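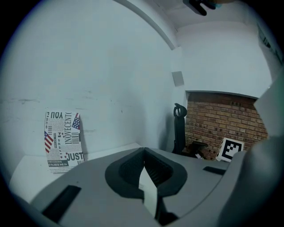 Flilloda word list, README

Spoken place and field names from the Mestum valley, typed up from tapes. 174 entries, one per line, tab between columns. Recordings go up to 2000, nothing later.

Columns: name, speaker, tape no, spelling as heard, notes. Blank means not known, not "none".

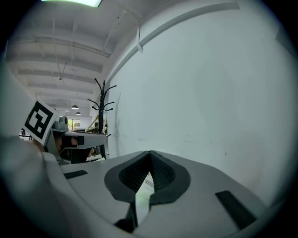 Spellings are a mess, sorry. Rhun Samuel kept the old doubled letters, Heledd Lougher didnt, both left in. Pale-floor names (chalk, washed clay) are under "ground", and for the shade I mean think of the floor showing there, pale with a faint green tinge. Not moss green, that's under "wet".

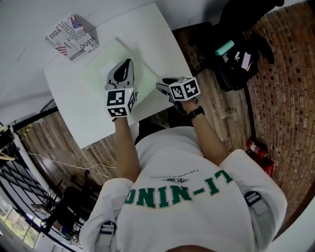 1 min read

Known problems: tape 56 is in twice. Some notes are cut short at 200 characters, my fault, will fix in Febuary. Corrections to Branwen Beddoe, with the tape number please.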